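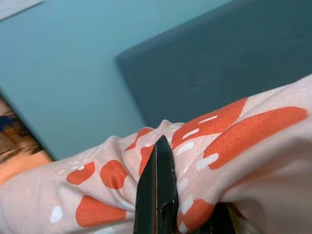
*Pale pink with orange-red blotches and small white marks. Soft, a bit shiny.*

## How do I get creases out of a satiny fabric without ruining it?

**Kristine Fajardo**

I've inherited a length of light pink printed fabric from an aunt who believed in buying first and having a plan later. It has spent most of its life balled up in a bag under other bags, and it looks it. I want to make a simple lined curtain for a small window, so it needs to be flat enough to cut.

There's no label and nothing on the selvage. It has a slight sheen, like satin, and if you look closely in good light there's a fine diagonal weave. I don't know if it's polyester, silk or something else, and my aunt's entire recollection is that it was "on the good shelf."

My iron is a Hano with two working settings, off and volcanic. I've already put one shiny iron-shaped patch on a pair of work pants, so I'd like to be told what to do before I plug it in this time. Also, should I wash it first? The window is 6 inches wider than I remembered, so I can't spare much for shrinkage or for mistakes.

---

**Octavio Huaranga**

Steam. Hang it in the bathroom, run a hot shower, done. Works on my shirts.

> **Kristine Fajardo:** Tried it. The small wrinkles relaxed a little and the deep ones are exactly where they were. The mirror looks great, though.

> **Octavio Huaranga:** Longer shower.

---

**Sirkka Väisänen**

Find out what it is before you put heat on it. Snip a few threads from a raw edge, hold them in metal tweezers over the sink, and touch them to a flame. Silk smells like burnt hair and leaves ash you can crush between your fingers. Polyester melts, smells sort of sweet and chemical, and leaves a hard bead. Let it cool before you poke it. I mention this from experience. Blends will do a little of both, and in that case you treat the whole thing as the fussier fiber.

Then wash it, or don't cut it. A curtain that shrinks after it's hemmed is a valance. Before the whole piece goes in water, wet one corner, lay it on a white cloth and press down hard. Oranges and reds are the ones I trust least. If any color comes off on the cloth, take it to a cleaner and let them worry. If it stays put, use cool water and a gentle detergent, roll it in a towel instead of wringing it, and lay it over a rack with as few folds as you can manage.

Iron it while it's still slightly damp:

- Wrong side up, with a thin cotton cloth between the fabric and the iron. An old pillowcase is fine.
- Lowest heat first, on a corner that will end up in the seam allowance. Go up only if nothing happens.
- Press down and lift. If you slide the iron around, you'll drag the weave off grain and your rectangle will become something else.
- If it does turn out to be silk, skip the spray bottle. Drops can leave spots that are harder to get rid of than the creases.

As for the volcanic setting — borrow a different iron. I have a Studier that's nothing special, but low means low. Somebody on your street has one like it.

And pin it all over before you cut. Slippery fabric waits for you to pick up the scissors and then leaves.

> **Kristine Fajardo:** Hard bead, sweet smell, so I suppose that's polyester. Nothing came off on the white cloth. Borrowed my neighbor's iron and most of the creases are gone on low. One deep one across the middle is hanging on.

> **Sirkka Väisänen:** Damp pressing cloth on that one, hold for a few seconds, then leave it flat until it's completely cool. If it's still there after two tries, put it near the bottom hem and let the gathers cover it.

---

**Eliécer Arboleda**

Don't iron it at all. Hang it up with some clothespins on the bottom and the weight will pull the wrinkles out eventually. I have one in the spare room that I put up in February and it's nearly flat.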